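Home | Opinion | Budgets | Archive | Contact

Buy the fingers first

When Landeg drew up its equipment plan in February, the arm got a full page and the gripper got one line. I think that is backward, and most shops I know do it the same way.

An arm is easy to compare. Reach, payload, price, done. Fingers and pads wear out, get swapped, and decide which jobs you can take on. Sohail Afridi at Vumholm went through 20 sets of fingertips in his first year. He had budgeted for two.

Hường Triệu does it differently at Urnel. She sets aside $3000 per station for small parts before she asks for a single arm quote, and she prices the dull items too: plates, sponges, spare cables. Her last list ran to 110 lines.

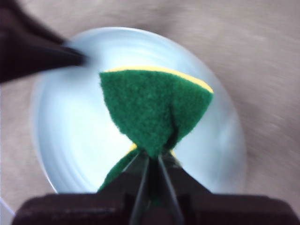
Soft things that fold when you squeeze them should be in the trial before anyone signs. A vendor will happily show you a rigid block. Ask for a dish sponge, and write down what the fingertips cost to replace. Ours are $339 a pair, a figure I had to request twice.

If the budget only covers an arm and a basic gripper, I would wait a year.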